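Search docs
Category: Lab Planning > Equipment Budgets

Mirnunus equipment plan, data card

Cost lines for the Cavel and Pichon arm cells, revised 15 Aug 2023. Amounts are in CAD and exclude tax. Quotes lapse in February.

- cells: 2
- furniture and fixtures, per cell: $600
- spare finger sets: 9
- amortization: 5 years
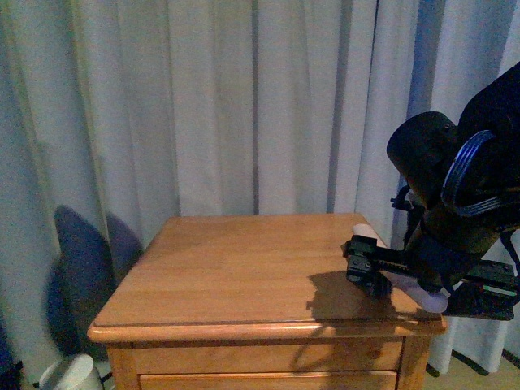

Fixtures are budgeted apart from arms and grippers. Household pieces go on the furniture line: a wooden nightstand with drawers, like the one under the gripper, is coded there, and so are curtains. Cables and fasteners are consumables. Freight from Nammont is not included.

We use cookies to remember your settings. Accept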